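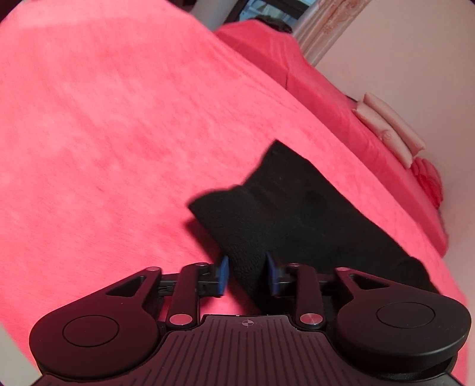
1/ Sock night! Every clean sock in the house gets tipped onto the bed and I don't go to sleep until they're sorted. Black knit on the bright pinky-red fleece blanket is my favourite colour combo of the whole week, and I will not be taking questions.

2/ If you sort dark socks on a dark doona, please try a bright blanket. I did it the other way for years, squinting under a lamp, and kept finding strays at 2 am with my feet. On the fleece a black sock can't hide from you.

3/ Order of play, for those who asked last time: black ones first while my eyes are fresh, then greys, then the loud hiking ones, which practically sort themselves. Towels and jumpers wait on the chair. They can cope.

4/ My trick for telling black socks apart is the cuff. Forget the toe, toes all look the same after a few washes. Give the cuff a little stretch and feel how tall the ribbing is. My work pairs from Lindero have a short firm one and the Plunmont pairs are slouchier and a bit longer — once your fingers know it you can nearly do it with the telly on.

5/ Folding! I've given up balling them. The elastic on my old ones went all wavy from being turned inside out over each other, so now I lay one on top of the other, fold in thirds, and stand them up in the drawer like little books. My drawer fits 18 pairs this way and I can see every single one, which pleases me more than it should.

6/ Singles go in a Czerwiński biscuit tin on top of the wardrobe. It was my nan's and it has 1913 stamped on the lid, and I love that it's ended up with such a humble job. A sock gets until September to find its mate. After that it's a dusting mitt, and a very good one too (skirting boards, blinds, the top of the fridge, bless).

7/ Someone asked about mesh bags. Yes! Socks go in the bag the second they come off, bag goes in the machine, bag gets emptied on the bed. I've lost far fewer since I started. Mine's a Tutum one with a chunky zip, but any with a zip that stays shut will do the job.

8/ One warning about fleece: it sheds a bit when it's new, and black knit picks up every bit of pink fluff going. Wash the blanket a couple of times by itself first. I keep a lint roller on the bedside table and give each pair a quick once-over before it goes in the drawer.

9/ Right, kettle's on and I'm going back in for the greys. Tell me how you fold yours, I want to hear from the ballers as well!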